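Newsletter > Members' Notes > Paperwork Corner

March, Sunday evening
By the newsletter desk, Molturton

Health care proxies, and why you want one on file before you need it

Quick one this month, I'm behind on everything. After the last meeting a few people asked what the difference is between a living will and a health care proxy. Short version. A living will is written instructions: what treatment you want or don't want if you can't speak for yourself. A proxy names a person who decides for you. Plenty of folks have one and think it's both. Check.
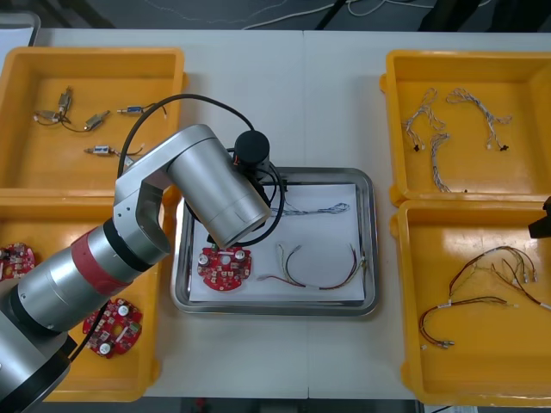
Small motors with their leads, yellow tray.

Some states put the two on a single form and call it an advance directive. Some don't. Names change when you cross a state line too, so if you split the year between two places read the form for each. Bundham members, this means a lot of you.

Witnesses. Most forms want two, and the person you're naming usualy can't be one of them. Some states take a notary instead. Staff at the place treating you are often ruled out. Read the small print above the signature line, it's all there.

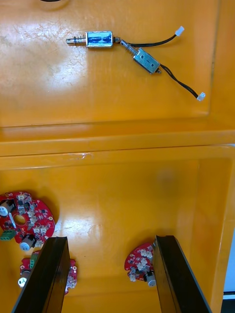 Picking your person

Doesn't have to be family. Should be somebody who answers the phone, who can stand up to a doctor or a sister, and who'll do what you said even if they'd choose different. Name a backup. Ask them first!! Then have the awkward talk, feeding tubes and all of it, an hour at the kitchen table is plenty.

Don't name two people to act together unless the form allows it and they get along. Even then, think twice.

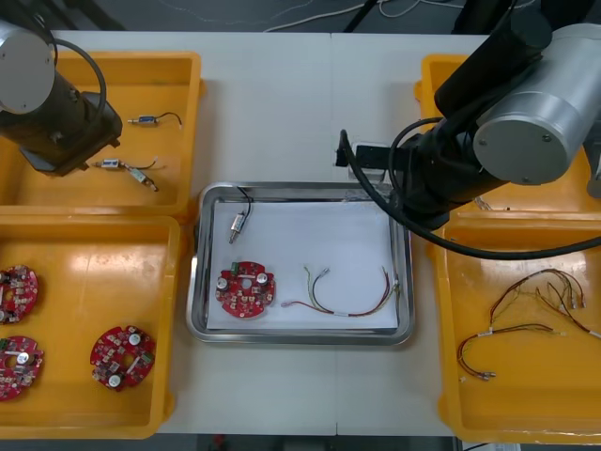 Sensors in the upper left bin, steel tray in the middle.

Copies. One to your proxy, one to your doctor, one at home where it can be found. Not the safe deposit box, banks are closed at night. We've put 600 blank wallet cards in the Tautahi Room, take one for everybody in the house. Fill in your proxy's number and keep it behind your license.

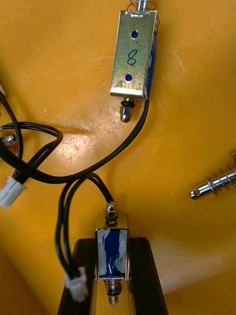

Page last changed: March, 6:30 pm

Changing your mind is allowed. New form, sign it, witness it, then get the old copies back and tear them up. Divorce cancels an ex as proxy in some states but not in others so dont count on it. Same goes for moves, new diagnoses, or a proxy who has died or gone quiet. Look the thing over when you do your taxes.

None of this is legal advice, we're a newsletter. If there's a family fight brewing or property mixed up in it, pay for an hour with a lawyer. The clinic evening is Sunday at 3 in the Tautahi Room, bring your form unsigned and a photo ID.

Contact: the newsletter desk, Molturton | Copyright Molturton Members' Newsletter | Back to top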